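Since February I have been spending most of my shift on a line that takes retired office desktops apart for parts. The company is Skonum, the building is the old Neves warehouse, and the job used to be four people with screwdrivers and bins. It is now two people and a robot cell. I want to write down what changed, mostly because the trade articles I read before we started were about cost per unit and had very little about what a person does all day.

Some background on the work. A pallet of towers comes in from a lease return. Each unit gets a visual check and an asset number, the side panel comes off, and then the parts worth selling are pulled: memory, drives, graphics card if there is one, sometimes the processor. What is left goes to the shredder contractor. Memory is the steady money. A good stick is tested, graded and in a tray within the hour. A stick with a chipped contact is scrap.

By hand, a memory pull takes a few seconds. Open the latches, rock it slightly, lift. The trouble comes at the end of the day, when thumbs are sore and people start lifting one side first. Our damage log showed it clearly. Most of the bad sticks had time stamps after 3 p.m.

The cell does not get sore thumbs. It does have other problems. It wants the chassis in the same position every time, and the cables out of the way. It wants to put the part down somewhere with a known location, so every part type needs its own holder. Tomás Salgado designed our trays, and he is on the ninth version. The early ones had slots cut to the nominal thickness of a memory board, and the parts jammed. The current slots have a lead-in at the top, and the posts are spaced so the fingers can open without hitting a neighbor.

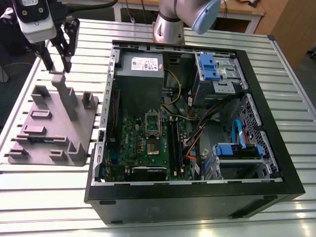

Cable routing is where the human hours went. Two towers with the same model number can have their drive cables run in different ways, depending on who serviced them and when. A person moves a cable aside without noticing it. The cell has to be told that the cable is a cable, or someone has to move it first. At the moment someone moves it first. We call this prep, and it is a real job with a work instruction, which runs to 2 pages.

So the day now looks like this. One person preps and loads. The other watches the queue, clears faults, and runs the tester. We swap at lunch. The scheduling software is Camavow, and it assumes that loading takes a constant time, so its afternoon plan is usually wrong. I have asked for a field to mark a unit as slow prep. The ticket is still open.

Of the other two people from the old line, one moved to grading and one went to the Wodex site across town, which still works entirely by hand. Nobody was let go. I should add that the open position in receiving was never filled, so the total head count did go down by one.

Throughput is less dramatic than I was told to expect. We process 80 towers on a good day. The manual line did a few more than that when all four were in, but with twice the people. Memory damage has dropped a lot. Fan shroud damage has gone up, and we are still looking at why. My guess is the clamping.

The part I did not plan for is the skill problem. A new hire on the old line learned the insides of a computer in a month by handling hundreds of them. A new hire on the cell learns prep, fault codes and the tester. When the cell stops on an odd model, that person has to finish the unit by hand with very little practice. We had a new starter snap a socket lever this way. I now run four towers fully by hand every Tuesday morning with whoever is newest. It costs us a little output, and the supervisor has agreed to it through the end of the quarter.

Next on the list is the processor. The socket lever has to be released and the frame raised before anything can be lifted, and the force at the lever tip is more than our current fingers like. Tomás has a hooked finger design on order. Until it arrives we open the sockets during prep, along with the cables.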